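Uvemel Community Help > Home and Furniture > Lighting

Glare on a varnished table under ceiling lights

Posted by trisetti_4 in January
Views: 2,955

I have a round wooden table, pale honey colour, with a finish that is somewhere between satin and gloss. The room has ceiling lights and white walls. In the evening the lights reflect straight off the top and reading at it is tiring after ten minutes. I would prefer not to strip the table. Can the reflection be reduced by moving things, by changing the bulbs, or only by refinishing? 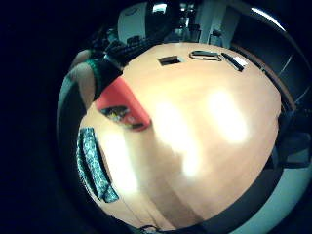
The fittings are fixed and the flat is rented, so rewiring is out. Bulbs are plain LED, 1,965 lumens on the box, clear cover. I have tried a dimmer bulb in one of them and the bright patch was smaller but no less annoying.

3 replies

Hanna Zawadzka

Treat it as a mirror problem. Light leaves the surface at the same angle at which it arrives, so for any seat there is one area of the table that sends each lamp to your eye. Lower output makes the patch weaker without moving it. In order of effort:

1. Move the table, or your chair, until the patch falls outside the part you read on. Test it after dark. Lay a hand mirror flat where the book goes and sit down as normal. If you can see a lamp in the mirror, keep moving.

2. Swap clear bulbs for frosted ones with a larger globe. The same light spread over a bigger area gives a softer reflection. A glass or fabric diffuser does more, if the fitting will take one.

3. Turn the ceiling lights off and use a floor lamp aimed at the ceiling or a pale wall.

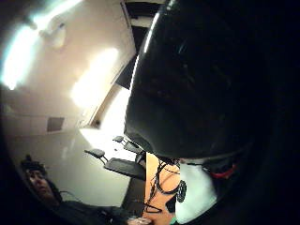 4. Refinish, if the first three fail. You need not strip it. Clean with white spirit, let it dry, rub along the grain with a fine grey abrasive pad, wipe off the dust and apply one thin coat of matt varnish. Try the underside first. Stir matt varnish well, as the matting agent settles in the tin.

Hằng Thái

Agree with the mirror test. I would skip step 2 if the fittings are enclosed, check the maximum bulb size on the label. Nair do a matt water-based varnish that went on fine over old oil varnish for me, 100 ml was plenty for a test patch.

skorkeck

tablecloth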